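OK, paper folding. Everyone keeps telling me it's calming, so I gave it a month. Thread, with complaints.

Corinne Szabo swears by it. She runs the September paper evenings in Malterden and says any adult can learn a decent fan fold in 15 minutes. I have my doubts about the 15 minutes and about the word "decent."

First claim I don't buy: you need special paper. Zirnix sells a pack of 25 sheets as "fold-ready." I tried it next to plain light green stuff from the back of a drawer. Same creases. Same wobble. One of them cost me lunch money.

Second claim: the pleats do the work for you. They don't. All the trouble is down at the pinch, where the layers bunch up. Let that end slip and you've got a sheet of paper with regrets.
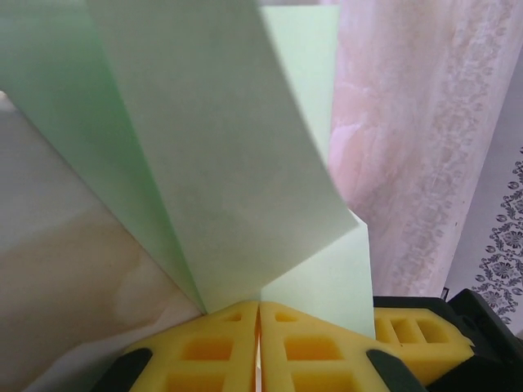
Pale green, pinched at the bottom, three panels fanning out. Fine, it's kind of pretty.

Aled Gwilliam replied to say I should score every fold with a bone tool first. Aled, it's a piece of paper. I'm not building a boat. (I tried it on 2 sheets. The lines were a bit sharper. I'm not buying the tool.)

Third claim, and this one bugs me most — that you need a proper folding table. There's a guide going around with 700 words on table height alone. Who is this for?
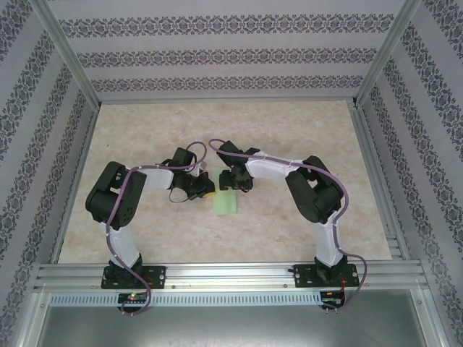
A flat surface bigger than your sheet will do. Start with the paper lying flat, get the first crease straight, and go slow on the next one. That's most of what the guide says once you cut the part about posture.

Do I feel calmer? No. Did I fold another one after dinner? Yes, and I don't want to hear about it from Corinne.

Still not paying for fold-ready paper. If you've got a side-by-side that shows a real difference, post it and I'll look.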